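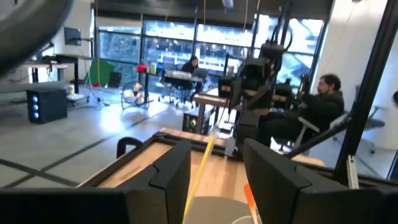

Wrist camera view across the test table toward the second arm.

Bomora completes side-by-side trial of two gripper finger designs

Kutau, 2 Oct 2021 - Bomora has finished a comparison of two sets of gripper fingers for its small tabletop arms and will offer the Flireck finger set as an option to customers from March. The trial was run at the company's workshop in Kutau and covered 1845 pick attempts on everyday tableware.

The work used two arms mounted on opposite sides of one table. Objects included bowls, paper cups, spoons and thin sticks, which the company chose after customers reported that flat, narrow items were the hardest to pick up.

"We had plenty of data on boxes and blocks," said Dilruba Ranasinghe, who leads hardware testing at Bomora. "What we did not have was a fair comparison on a spoon sitting in a bowl. The fingers have to come in at an angle, and a wide pad will hit the rim before it gets to the handle."

Each finger set was used under the same controller settings and by the same operators. The Flireck fingers picked up the target object on the first try in 1411 attempts across the full trial. Attempts in which the object was lifted and then dropped were counted as failures.
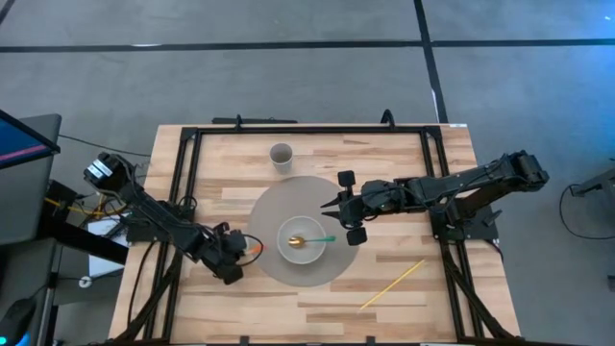 Overhead view of the table, with a spoon in a bowl on the round placemat between the arms.

Camera placement was compared at the same time. Operators worked with an overhead view, a wrist view, or both. Rezaul Dewan, controls engineer, said the wrist view helped most in the last part of the approach.

"From above you can see where everything is, but you lose depth when the gripper gets close to the bowl," Dewan said. "With the wrist camera you can see the gap between the fingers and what is in it. Most of our operators ended up asking for both."

The trial also turned up problems. Cable routing near the wrist limited rotation on some approaches, and 2 of the finger pads were replaced during testing after the surface wore smooth. Bomora has changed the pad material and will repeat that part of the work before the option ships.

A longer trial is planned with Abeysekara, a kitchen equipment supplier that has been using Bomora arms for 4 years. It will add wet dishes and stacked cups - both left out of the first round - and will use the supplier's own tableware.

The Flireck set fits existing Bomora arms and needs no change to the controller. Pricing will be given when orders open. The full results, including the per-object tables, are available on request from the Bomora press office.

About Bomora
Bomora designs and builds tabletop robot arms, grippers and controllers for laboratories and light industry.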